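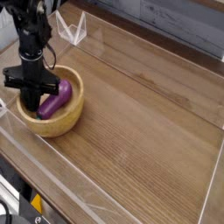
SPEAKER NOTES: PART 2, PLAY FOOD AND FIRST WORDS

Start with the August survey. 200 families, children under 5. Pause on the slide with the totals.

Main point: children learn food names faster when an adult uses the word during play. Naming it once at the table does little. Say "eggplant" while the toy one is in the bowl, then again at dinner.

Mention Gladys Arboleda's group in Zestdale. They kept word lists for 26 weeks. Don't read the lists out, they're in the handout.

Ask the room: which vegetable did your own kids say first? Take two or three answers, no more.

If someone asks about bilingual homes, hand over to Maja. She has the Dramani numbers.

Next slide: reading aloud at snack time.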